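Okow Sheet Set, from Sultside
Pattern: Ulis
Queen set, 33 oz

I wanted bedding that didn't look like a hotel, so I kept bugging our printer until we got Ulis right (it took 8 tries!). You get a fitted sheet, a flat sheet, two pillowcases and a duvet cover, and we're only making 600 sets this year.

Wash it at home like any other bedding, and skip the bleach please.

I get asked all the time if a pattern this soft goes flat once there's real life on top of it, and I don't think so. I use my own set as a laundry-sorting table most evenings. Drop something bright on it, like that royal-blue garment, and you still notice the pale peach and cream shapes and the brushy blue bits, and then the matching cover behind it pulls the whole bed together. I love that!

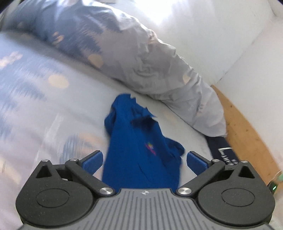
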